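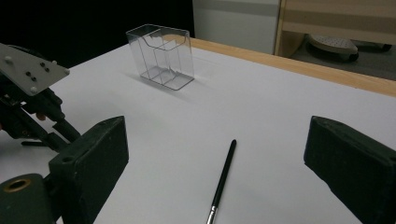 Haltton Arts Centre has reopened the request concerning brush storage in the upstairs painting room, as the measures recorded under the earlier request did not resolve the fault. Users of the room report that long-handled brushes placed in the Sultby desk organisers lean forward, slide over the front and come to rest on the table or on the floor. The organiser is the clear plastic model divided into compartments, with a taller back and a front wall that dips in a curve along the top. Brushes of the type concerned have a slender black handle and a silver ferrule. All 17 organisers in the room are of the same model and were supplied by Branari in one delivery.

Request details
Category: Furniture and fittings, minor equipment
Location: Painting room, upper floor
Raised by: Firouzeh Rashti, Programs Office
Assigned to: Mahtab Shojaei, Facilities Support
Priority: Normal
Status: Closed

Problem as reported
Brushes are stored with the handle down and the bristles up. When several are placed in a front compartment, one or more will fall forward during the session, generally when another person leans on the table or pulls out a chair. Two brushes from the Fallahi long-handled range have been withdrawn with bent bristles. The fault was not reported with the short-handled school brushes.

Steps already taken by the Programs Office
Organisers turned so that the low side faces the wall. No change, and the brushes were harder to reach.
Folded paper placed in the bottom of each compartment. Fewer falls for a week, after which the paper was damp and had to be thrown out.
Users asked to place no more than two brushes in each compartment. Not followed consistently during the evening classes.

Facilities Support, first response, 9.40 am
The request has been received. Please confirm whether the organisers stand level, and whether the fault occurs at every table or only at those nearest the sink. Please also provide the overall length of the brushes in use and confirm the shape of the handle at the end that goes into the compartment.

Programs Office, reply, 11.15 am
The tables were checked with a level and no fault was found. The problem occurs at every table. The brushes vary in length, but all of the long-handled ones stand well clear of the back of the organiser. The handle is glossy and narrows to a rounded tip.

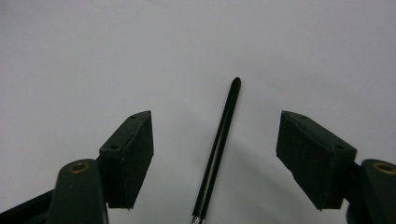 Black rod, possibly a brush handle, tip end.

Facilities Support, assessment, 2.05 pm
Thank you for the additional information. A test was carried out in the workshop with a spare organiser and six brushes from the store cupboard.

With the tip of the handle resting on the plastic floor of a front compartment, the brush slid until the handle leaned on the curved front. A light knock to the table was then enough to tip it out. The same brush placed in a rear compartment leaned on the tall back and stayed in position through repeated knocks. Short brushes remained upright in either row.

A rubber mat cut to fit the compartment and laid flat on the bottom stopped the tip from sliding. With the mat in place, brushes in the front row stayed in position unless the organiser itself was moved.

Branari was contacted regarding a version with a higher front. None is stocked at present.

Recommended action
1. Fit rubber mats to all compartments. Material is available in the workshop and no purchase is required.
2. Keep long-handled brushes in the rear compartments. Use the front row for pencils, erasers and short brushes.
3. Place each organiser at least 20 mm in from the edge of the table.
4. Dry brushes flat on a towel before returning them to storage. Mats should be lifted out and rinsed at the end of each term.

Programs Office, reply, 4.30 pm
The recommended action is accepted. Please arrange for the mats to be fitted before the February classes. A notice on the use of the front and rear compartments will be placed beside the sink.

Facilities Support, closing entry
Mats fitted to all organisers in the painting room. Programs Office reports no further falls during the first fortnight of classes. One mat in the organiser nearest the door was cut too wide and has been trimmed. Offcuts are held in the workshop, second drawer, labelled with the room name.

Request closed with the agreement of Firouzeh Rashti.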